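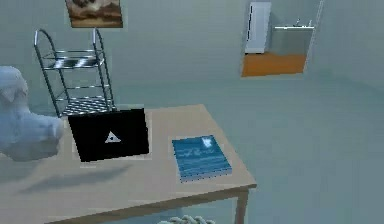 Last changed: August, 4:10 p.m.

Search Fimitz Notes Go

Writing rules for a household robot that only exists in software

Tiruwork Ambaye maintains Resow, the rule set Fimitz applies to its simulated household tasks before any of them is allowed to run on hardware. Resow has 63 rules in its present version. They cover how a simulated home is built, how a mobile robot may move through it, what counts as contact, and what has to be written down after a run. I spoke with her and with Ivars Kivi, who reviews the run logs, about what the rules ask for and where they fall short.

Ambaye began with the tabletop rules, which take up the first third of the text. "A laptop and a book on a table look like an easy case," she said. "Both are flat, both can be pushed a long way before they fall, and a push is easy to miss if you only check whether the thing is still on the table at the end. So the rule compares start pose and end pose for every object that was not named in the task. If one moved more than the limit, the run fails."

The limit is 14 millimeters. Kivi said it was set by measuring how much objects settle in the simulator when no robot is present. The first draft had a tighter figure, and runs were failing on settling alone.

Contact is logged by body part. A fingertip touching the target is permitted. A forearm touching anything is a fault, at any force. "People argue with me about that one," Ambaye said. "They say a light brush is harmless. In the simulator it may be. The rule is written for the machine that comes afterward, and we do not yet trust our friction values enough to call anything light."

The section on moving between rooms is shorter and has been rewritten more often. Doors caused most of the changes. A planner that treats a door as part of the wall will work in any home where the door stays where it was modeled. Resow now requires each hinged door to be a separate body with its own joint, and requires the planner to read the joint angle before entering the opening.
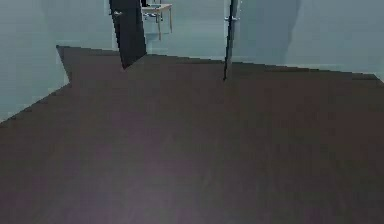

"The other half of it is speed," Kivi said. "Planners like open floor. They accelerate across it and then they have to brake at the threshold, and in the log you see the base overshoot its stopping point. We cap the speed by distance to the nearest opening, whatever the floor looks like."

The cap applies even when the room past the opening is fully mapped. Kivi gave the reason briefly: the map says what was there when it was made, and a person can walk through a doorway between two updates.

Living areas have their own clauses on soft furniture, narrow legs and small things on the floor. A chair arm hides whatever is on its far side from a low camera. Rule 60 says that any floor area the robot has not observed during the current run is to be treated as occupied. Edgardo Ambrosio, who builds planners for the Butt base, objected to the rule in review on the ground that it makes routes longer. The review record shows the objection and shows that the rule was kept. Ambaye thinks he was right about the routes. 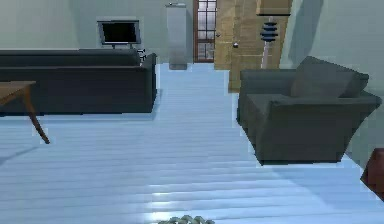 Does a robot that passes every rule in simulation still need a supervised first run in a real home?

It needs one. A pass shows that the planner respects the rules under the physics and lighting of the simulator, and the first supervised run checks that the sensors and brakes behave the way the model assumed. Resow requires a person within reach of the stop button for that run, and the result is filed separately from the simulated results.

I asked how many homes a task must pass in. The current requirement is 217 layouts, all generated with Tollulska, the group's scene tool. Jocelyn Estrella wrote the part of Tollulska that places furniture and household objects, and the rules require that her random seeds be stored with each result. A result without its seed cannot be repeated and is discarded.

"We discarded good work under that rule," Ambaye said. "Alfredo Lacson lost a full set of mobile manipulation runs. He was polite about it. He also wrote the script that now refuses to start without a seed, so the rule enforces itself."
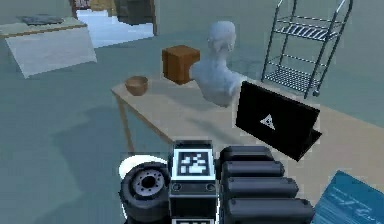 Marker placement is the part she expects to change next. The rules allow fiducial markers on the robot's own body for calibration and forbid them on household objects, on the ground that no household will have them. What the text does not say is how often the body markers must be re-read during a long task. Present practice is once at the start and once after each arm motion that ends near the base. Kivi would like it written down with a number. Ambaye wants to see more logs first.

She also wants a clause on tables that hold several objects of different heights. The current text sets a single clearance for the whole tabletop, taken from the tallest item. That is safe, and it rules out some ordinary reaches to low items near the edge. A per-object clearance would permit them, at the cost of a longer check before each motion.

"I would accept the longer check," she said. "Ivars reads the logs, so he may have another view."

Kivi said he would accept it if the check wrote one line to the log and no more.

Get Fimitz Notes by email. Enter your address to subscribe. You can unsubscribe at any time.

Contact | © Fimitz | Back to top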